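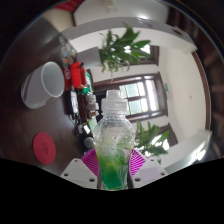 Slide 1. Bottle in the fingers, view from the gripper camera.

Clubs > Robotics > Talks > Speaker notes

Filed under: Student Projects, Grippers & Hands

OPEN
Hi, I'm Joni Saarela, this is the Brekeck project, Adalberto Rocha did the finger plates and most of the swearing. 10 minutes, questions after. Leave slide 1 up while people sit down.

Say what we're making: a hand-held gripper, you carry it, you do the job yourself, the camera on it records. Later the arm learns from that. No arm tonight!! Say this early, last time three people asked where the arm was.

WHY A BOTTLE
- everyone has one
- clear plastic = hard for the camera, you see right through it. Green part at the bottom helps a lot
- has a waist. Point at slide, the body narrows down toward the pads. Good place to grab
- squashy. Squeeze too hard and it folds, too soft and it slides

Don't get stuck on bottle brands. Move on.

FINGERS
Two plates, mirror of each other, three holes each. First set was cut too thick, Adalberto redid them in December. Pads are the magenta ribbed bits. Ribs give a little so they follow a round thing. We tried flat pads first (bad), then flat pads with tape (worse, also sticky).
Pass the spare pad around here. GET IT BACK.
If someone asks why magenta: easy to pick out in the video. Also it was the spool we had.

THE LENS
Very wide. Everything bends, straight edges go curvy. People think its broken, it isnt. What you want is both fingers and the object AND enough room that the software can work out where the gripper is.
Window glare is the thing to mention. Bright door behind a see-through bottle, the top half nearly goes. Compare the cap (fine, whitish) with the shoulder (reflections all over). 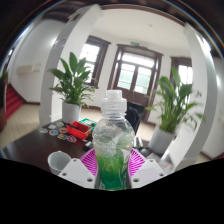 Slide 6. Same bottle, whole table in view.

WHAT'S ON THE TABLE
Slide 6 is the one to spend time on. Bottle upright between the pads. Mug low on the left, partly behind the plate. Red basket and green basket farther back, plants either side.
Point: mess is good. The Peltonen group trained on a bare desk and theirs got confused by a napkin. We want clutter in every run.
Also point: door and windows behind = landmarks. Big fixed stuff, good for tracking. Blank wall is the worst.

HOW WE RUN A SESSION
1. gripper on charge the night before, every time
2. wipe lens
3. slow wave around the room so it can find itself
4. pick, hold, place, let go. Don't rush the let go
5. change something on the table, go again
We aim for 30 good ones before a break. About 4 get thrown out, mostly hand in the way or moving to fast.

WHAT WENT WRONG
Keep short. Grindinari board dropped frames until we swapped the cable. Lost an afternoon to that. Adalberto can tell the cable story if theres time, there won't be.

ASKS
Anyone want to join, sign the sheet by the door. Need one person who likes labeling video and one with a car.

Related
Dorer finger pads: print settings that worked
Notes from the December build night
Peltonen group visit, slides
Wide lens calibration, the short version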